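3.2 Beds as sorting surfaces

The second setting we studied is the bed. In our household survey, carried out in July, people kept telling us that the bed is where they put things while deciding where those things should go. We were delighted by this, as earlier work on home storage has looked mostly at shelves, drawers and closets. A bed is wide and soft, it sits at a handy height, and it has to be cleared by night. That last point makes it a wonderful place to watch tidying, for the work comes with its own deadline.

Of the 1466 tidying episodes in the Jeka collection, we took those in which the bed held at least one item that does not belong to the bedding. We call these guest items. They range from clothing and towels to paper goods, packaging and small tools. Figure 4 gives a typical pair of guest items, a carton and a flat black-covered item, on a plain green sheet.

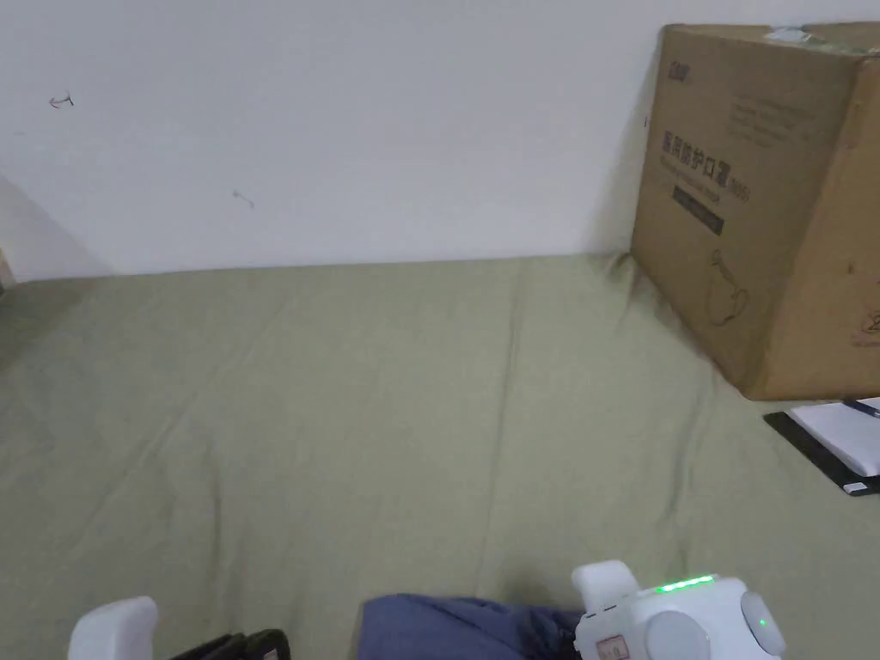 Figure 4. Guest items on a made bed: a printed cardboard box standing against the wall, with a black-covered notebook or folder beside it.

Cartons deserve a closer look. A box on a shelf is stored, and most people read it that way at once. The same box on a bed is read as unfinished business. Printing matters here too. In the Sriwong interviews, people said that a box with large print on its face was easier to leave alone, as they felt they knew what was in it (whether or not they had checked!). Plain boxes were opened far more often before being moved. We had not expected the print on a carton to shape the order of a tidying task, and it is one of the most enjoyable findings of the study.

Soft goods behave in another way. A cloth laid on a sheet shares its texture and takes on its slopes and hollows, so the edge between the two can be hard to follow when the colors are close. Strong color contrast helps a great deal. Blue on green, for example, was picked out quickly by all 26 raters, even when the cloth was bunched up.
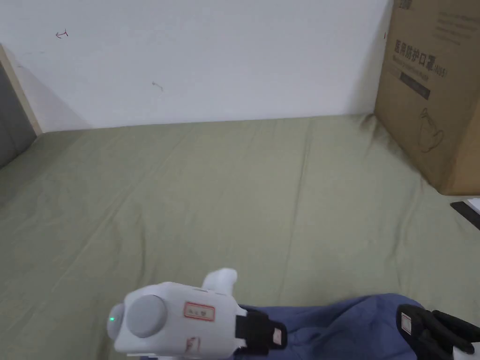
Folds in the sheet itself are a further source of information. Long, shallow creases tend to run across a wide area, while short bunched ones gather close to heavy items. Following the Brulto scheme, we coded the two types separately and left out any crease that raters could not agree on. The coding was done in Evix, with each rater working alone — a slow process, but a rewarding one, and agreement was high for bunched folds. Long creases were harder to place, mainly where they faded out toward the wall. Section 3.3 applies the same coding to sofas, where the seat cushions add seams of their own.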